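Setting Up a Label Printer for Bin and Shelf Locations

Skutano help pages > Stores and inventory > Location labels

Applies to direct thermal and thermal transfer printers connected by USB or Ethernet. You will need administrator rights in Skutano and a roll of blank labels already loaded.

Before you start

Decide on the location format first. Changing it later means reprinting every label. The default is aisle, bay, level and bin, separated by hyphens, for example C-04-2-16. Keep leading zeros in the bay field, otherwise bay 10 will sort ahead of bay 2 in pick lists. Letters I and O are blocked by default as they are easily misread as numerals.

Location codes can be up to 16 characters. Longer codes are accepted by the import tool but will not fit on the narrow label template at a readable density.

Step 1. Add the printer

Go to Settings, then Devices, then Add printer. Choose the connection type and enter a name. Use a name that identifies the printer's physical position, such as Goods In or Mezzanine. Set the resolution to match the printer's specification plate. A mismatch will print at the wrong scale, and the barcode may still scan at close range, which makes the fault hard to spot.

Step 2. Calibrate the media

Select Media, then Calibrate. The printer feeds 4 labels and stops. If it feeds continuously, the gap sensor is not detecting the label edge. Clean the sensor with a dry, lint-free cloth and repeat. For black-mark stock, change the sensor mode before calibrating.

Step 3. Choose the symbology

Use Code 128 for shelf edges and Data Matrix for bins. Data Matrix holds the same content in a smaller area and can be read at any rotation, but it requires an imaging scanner. Older laser scanners will not read it.

Step 4. Print a test batch

Filter the location list to a single bay and print that bay only. Scan each label from normal working distance. If the scanner hesitates, lower the print speed before raising the darkness — excess heat spreads the bars and shortens the life of the printhead.

Step 5. Apply the labels

Wipe the surface with isopropyl alcohol and let it dry. Fix bin labels to the outer face, centred and clear of the rim. On wire shelving use a clip-in holder. Apply freezer-grade stock at room temperature where possible.

Troubleshooting

Error 129 means the template is wider than the loaded media. Select a narrower template or change the roll.

Faded print along one edge usually indicates uneven printhead pressure. Adjust the toggle on the faded side by one position and reprint.

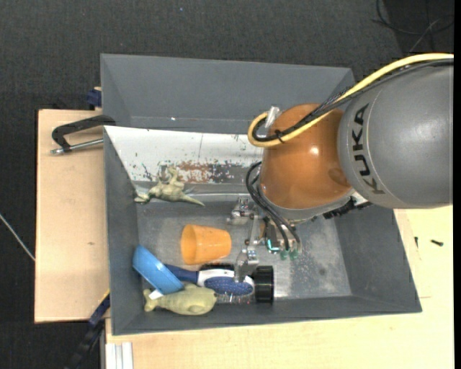
KUKA arm with gripper lowered into a bin.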